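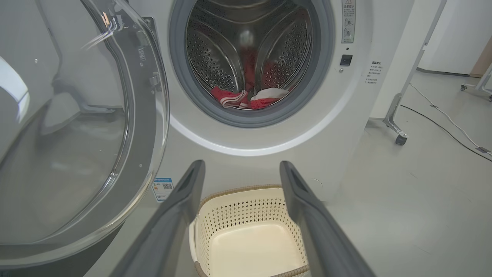

Talk for the residents' evening, Plilladley Court
1 November 2025
Speaker: Soledad Lagos
Running time 28 minutes, then questions

Opening

Say good evening. Thank Fergus Tosh for opening the room and setting out chairs.

Introduce myself. I ran the laundry at the Usten guest house until August and I now look after the machines in this building. I am not a repair engineer. Amedeo Caputo is, and he has agreed to take the questions I can't.

Tonight is about front loaders only. If you have a top loader at home, some of this will carry over, but not the part on the door seal.

Part 1. What goes in with what

Start with reds. They are on the screen, and they cause most of the complaints I get. Ask for a show of hands: who has turned something pink?

Red and white in one garment is the hard case. Trim, edging, a white panel on a red shirt. You can't separate the colors, so you have to keep the red from bleeding in the first place.

Points to make:
Read the care label before the first wash. If it says wash separately, believe it.
Cold water for the first few washes.
Take it out when the cycle ends. Most of the pink edging I have seen came from things left sitting damp in the drum overnight.
Don't dry it if the dye has run. Wash it again, cold, right away. Heat sets the stain.

Test for a new red item: wet a corner of the inside hem, press it with a white cloth, look at the cloth. Do this live with the napkin from my bag. Pass the cloth along the front row.

Color catcher sheets. I will be asked. They help with a small amount of loose dye. I would not trust one with a new red towel.

Part 2. How full

Next slide is the load chart.

People overfill for towels and underfill for everything else. A hand should fit flat between the top of the load and the roof of the drum.

Two or three items alone are fine on a short cycle. The trouble with a very small load is balance. One heavy thing can stick to one side at spin and the machine will slow down, try again, and sometimes give up. If you find wet clothes and no spin, add a towel or two and run the spin by itself.

Explain the paddles, the raised bars on the drum wall. They lift the clothes and let them drop. The drop is what does the cleaning. A packed drum has no drop.

The holes let water through. They also let small things catch. Zip the zippers. Hook the bras or put them in a net bag. Amedeo can tell the story about the underwire if there is time.

Part 3. The seal

This is the part to slow down on.

The gray rubber ring folds back on itself, and the fold at the bottom holds water, lint, hair and coins. Liliana Ferri kept what she pulled out of the seals downstairs for one month. Hold up the jar.

What to do, once a week if you wash most days:
Pull the fold back with your fingers, all the way around.
Wipe with a damp cloth, then a dry one.
Check the bottom twice.
Wipe the inside of the glass too. The rubber closes against it, and a line of dried soap there can start a drip.

Leave the door open after a wash. Wide open is best if you have the space. If there are small children or a cat in the home, open it only when you can keep an eye on it, and look inside before you shut it. Say this twice.

Don't lean on the open door and don't hang wet towels on it. The hinge carries all that weight.

Part 4. Soap

Short section. Skip to the last point if running late.

Use less. The water here in Testa Street is soft and most people are pouring double what they need. Too much soap leaves film on the seal and makes towels stiff.
Liquid in the drawer. Powder in the drawer.
Softener is optional. Never on towels or sports clothes.
An empty hot cycle once a month.

Part 5. Labels on the machine

Somebody asked last time about machines with labels in a language they don't read. Go by the manual first. Most makers put one online under the model number. Write the programs you use on a card and tape it to the wall beside the machine. Don't peel off or cover the warning sticker.

Closing

Handout is on the table by the door, one sheet, both sides. Ettore Zanetti has the sign-up list for the Vatent drying racks.

Remind everyone that basement machine 2 is out until the new pump arrives.

Questions. If nobody starts, ask Amedeo about wool.

Chairs back against the wall. Bring the jar home.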